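Opening Force and Handle Shape in Shared Kitchen Drawers

Elspeth Gunn and Rory MacLeish
Product Design Studio, Course 2072
Submitted Wednesday, December 12, 2018

Summary

This report looks at how hard it is to open the drawers in the shared kitchens of Nisbet Hall, and at how much of the difficulty comes from the handle and how much from the runners behind it. We measured the pull needed to start each drawer moving, first unloaded and then with a fixed load, and repeated the measurements with the handle replaced. The starting force depended mainly on the runners and on where along the front the pull was applied. Handle shape had little effect on the measured force but a clear effect on how users gripped the drawer and on whether they pulled it straight.

1. Background

The kitchens in Nisbet Hall were refitted with Nivmont base units. Each unit has a wide drawer at the top and a narrower, deeper one below it. The handles supplied with the units were recessed finger pulls cut into the top edge of the drawer front. Residents had complained that the wide drawers stuck, and in several kitchens the finger pull had been supplemented with tape, string, or a screw-on knob bought by the residents themselves.

The hall office asked the studio whether changing the handles would be enough, or whether the runners needed to be replaced. Replacing runners means emptying the unit and taking the drawer box apart. Changing a handle takes a drill and a screwdriver. The difference in labor is large, so the question is worth answering before money is spent.

2. Terms

Starting force is the largest reading on the scale between the drawer being at rest and the drawer moving. Running force is the steady reading once it is moving. Racking is rotation of the drawer box in its runners when it is pulled off center, so that one side leads and the other binds. Clearance is the open distance between the back of a handle and the drawer front. Span is the distance between the two mounting points of a handle.

3. Drawers and Handles Tested

The units are particle board with a melamine face. The runners are the roller type, with a nylon wheel at the front of the cabinet rail and another at the back of the drawer rail. There is no soft-close mechanism. The rails are screwed through the drawer side from below, and in the older kitchens some of these screws have backed out far enough to touch the cabinet rail.

Three kinds of handle were compared. The first was the recessed finger pull supplied with the unit. The second was a round knob fixed at the middle of the drawer front. The third was a bow handle, meaning a single bar bent into a loop with both ends fixed to the front. The bow handles were from the Skeltberg range and were fitted horizontally on the center line, except in the off-center trials described below.

All handles were fixed to a spare drawer front, which was then clamped over the existing one. This added the same mass to each test and avoided drilling the hall's furniture. The recessed pull could not be transferred to the spare front, so it was tested in place with an offcut of the same mass clamped below it. This is a small inconsistency in the method and is discussed in section 7.

4. Method

Force was measured with a Zada spring scale hooked to the handle by a loop of cord. The scale was held level against a guide block on the countertop so that the pull was horizontal. For the recessed pull, the cord was attached to a flat hook that sat behind the lip. The scale has a peak marker, and the starting force was read from the marker after each pull.

Before each series the drawer was closed fully, opened once, and closed again. We found early on that the first pull of the day gave a higher reading than later ones, probably from dirt settled under the front rollers. First pulls were recorded separately and are not included in the averages.

The load was a set of bagged sand weights placed in the same position each time, with the heaviest bag at the back. Residents' own utensils were removed with permission and returned afterward. Pulls were made at the center of the front, and then at a point halfway between the center and the left side. The off-center pull was included after watching people use the kitchens in September, when it was noticed that someone standing at the stove usually reaches sideways for the nearest part of the drawer.

Once the force readings were finished, residents were asked to open the same drawer with each handle while holding a pan in the other hand. We noted which fingers were used and whether the drawer racked. No scores were collected for comfort. Earlier groups in the course had reported that ratings of this kind mostly repeated the appearance of the handle.

5. Results

Unloaded, the drawers in good condition started to move well below our working limit of 22 newtons, whichever handle was fitted. Differences between handles on the same drawer were smaller than the spread between repeated pulls on a single handle, and we do not consider them meaningful.

Loaded, the same drawers stayed under the limit when pulled at the center. Drawers with a protruding rail screw did not. The worst of these needed 70 newtons to start, and it gave a distinct double peak: one as the roller left its stop, and a second as the screw head passed the end of the cabinet rail. Tightening the screw removed the second peak and brought the drawer back in line with its neighbors.

Off-center pulls raised the starting force on every wide drawer. The increase was greatest where the rollers had worn flat or where the rail had sideways play. The narrow drawers were hardly affected. This agrees with the usual rule for sliding boxes, that the tendency to bind rises as the width grows relative to the length of the guide. The wide Nivmont drawer is considerably wider than it is deep, so it starts from a poor position.

The handles differed in how they invited an off-center pull. A recessed finger pull runs along the full front and can be grasped anywhere. A knob can be grasped in one place only. A bow handle falls between the two, and its span sets how far from the center line the hand can end up. A short loop keeps the fingers close to the middle and still leaves space for more than one of them. 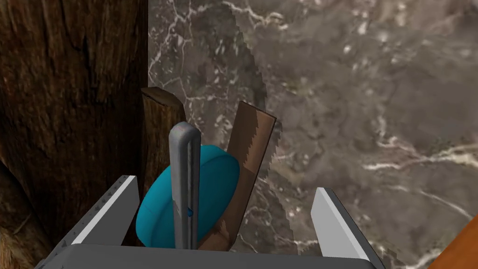 Does a larger handle make a drawer easier to open?

The force at the runners stays the same whatever the size of the handle. A larger handle spreads that force over more of the hand, which helps when the drawer is heavy, but a very long one allows the pull to be made off center and can increase racking on a wide drawer.

6. Grip Observations

With the finger pull, most residents used the tips of two or three fingers with the palm facing down. The wrist was bent back at the start of the pull, and several people changed to the other hand when the drawer was loaded. Wet hands slipped on the melamine lip.

With the knob, residents pinched it between the thumb and the side of the index finger. This worked for light drawers. On loaded drawers the knob tended to turn, and the fixing screw loosened during the session and had to be retightened.

With the bow handle, residents hooked their fingers behind the bar and pulled without using the thumb. Where the clearance was small, the knuckles touched the drawer front, and people with larger hands used only the ends of their fingers. Where it was generous, the whole finger went through. The disadvantage is that a projecting handle catches on clothing and apron strings. The aisle in these kitchens is narrow, and a handle with more projection than the fingers need would be a nuisance.

7. Sources of Error

The spring scale was checked against known weights at the start of the project but not at the end. The peak marker has some friction of its own, which will have reduced the readings slightly. The cord stretched on the heaviest pulls and may have softened the peaks.

The recessed pull was tested with the added mass lower on the front than for the other handles. The effect on horizontal starting force should be small, but it was not measured separately. Wear also varied from kitchen to kitchen, and drawers could not be matched for age. The hall's maintenance log records when a unit was repaired but does not say which drawer.

8. Recommendations

Rail screws should be checked and tightened in all kitchens before any other work is ordered. This needs only a screwdriver and the removal of the drawer. Rollers with visible flat spots should be replaced in pairs.

On the wide drawers, the finger pull should be replaced by one short bow handle on the center line, fixed with bolts through the front and a washer on the inside. Fitting two handles, one near each side, should be avoided, as it encourages one-handed pulling from the side. The finger pulls on the narrow drawers can stay.

If the units are replaced in the future, a narrower top drawer on a longer rail would reduce racking at the source. Full-extension ball-bearing runners would also help but cost more, and they are less tolerant of crumbs.

9. Further Work

Closing force was not studied. Several residents mentioned that loaded drawers roll open again after being pushed shut, which suggests that the cabinets are not level or that the rear stops are worn. A follow-up project could measure the slope of the rails and compare it with the condition of the stops. The spare drawer front and the sand weights have been left in the studio store, along with the reading sheets for each kitchen.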